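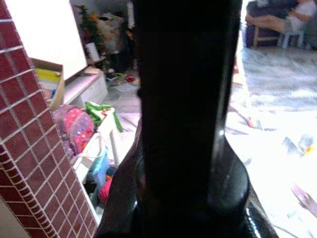

Sestard Tasting Notes

A plain-text collection of beer tasting notes from a homebrew club, kept since January. It covers milds, bitters, porters and a handful of sours, most of them brewed by members and the rest bought in bottle for comparison.

What is in it

There are 400 notes on 42 beers. Every note is one person tasting one beer once. If someone came back to the same beer a month later, that is a separate note with its own row.

The main file is notes.csv. A second file, beers.csv, holds one line per beer: style, original and final gravity, yeast, packaging method and the month it was packaged. The two are joined on beer_id. Bought beers have no gravity figures unless the brewery prints them, and we have left those cells empty. Please don't fill them in from guesswork and send them back to us.

Columns in notes.csv

note_id: a running number, never reused
beer_id: matches beers.csv
taster: initials
served: bottle, keg or cask
temp_c: temperature in the glass at first sip
aroma, flavour, body, finish: marks out of 20 each
text: whatever the taster wrote
faults: words from faults.txt, split by semicolons

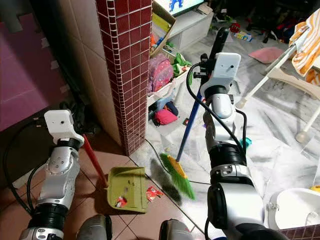
The marks are not averaged anywhere in the files. Tasters use the scale differently and we have made no attempt to correct for it. FM rarely goes above 15 for anything, and WW gives high marks for body across the board. If you want a single figure per beer, work it out per taster first.

How the notes were taken

Tastings were held on Saturday afternoons. Beers were poured out of sight and handed over in numbered glasses, with no more than six in a sitting. Tasters wrote on paper and didn't talk until the glass was finished. Halina Sikora typed up the sheets and kept the spelling as written, so "diacetyl" appears in several forms in the text column. The faults column is tidied and can be searched safely.

Cask beers were a problem. The Binurari mild was tasted on its first and third day and the notes read like two different beers. We added the column days_open for this reason, but only partway through, so the earlier cask notes have it blank.

Temperature was read with a probe. For a short stretch the probe was reading low. Sunil Gazi checked it against a second one and the affected rows have temp_check set to 1. We left the original readings alone.

Known gaps

Sours are thin. There are four of them, and two come from the same batch of Kwiatkowski, one with fruit and one without.

No note records what the taster had eaten. We talked about adding it and decided the sheet was long enough already — it may go in next year.

Beers 31 and 32 were swapped on the tray at one sitting. The rows have been put right, but the text for one still says "as expected for a porter" about a best bitter. It stays as it was written.
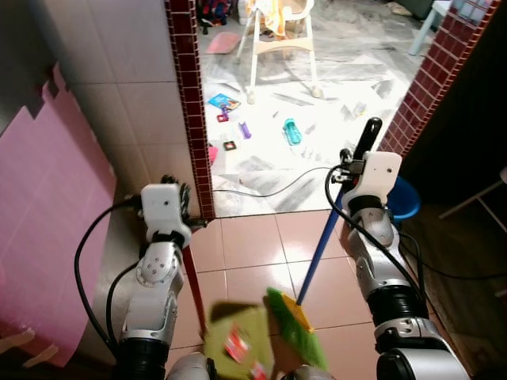 Files

notes.csv
beers.csv
faults.txt
sheet.pdf, the blank tasting sheet, 45 lines to the page
changes.txt

All text is UTF-8 with commas as separators. Some spreadsheet programs will turn the gravity column into dates or drop the trailing zero, so import it as text.

Using it

You can copy, change and share the notes, including for paid work, as long as you say where they came from. Tasters agreed to have their initials shown. Please don't use a single note as a quotation to sell or run down a beer.

Zuzanna Kubiak wrote a short script, cergate.py, which joins the two files and prints the notes for one beer in order of tasting. It needs Python 3 and nothing else. Run it with the beer_id after the name:

python cergate.py 17

Corrections

Open an issue with the note_id and what you think is wrong. Typing errors in the text column are only fixed if they differ from the paper sheet, which Halina still has. Changes to marks need the taster to agree. Fixes go in with the next batch of notes and are listed in changes.txt.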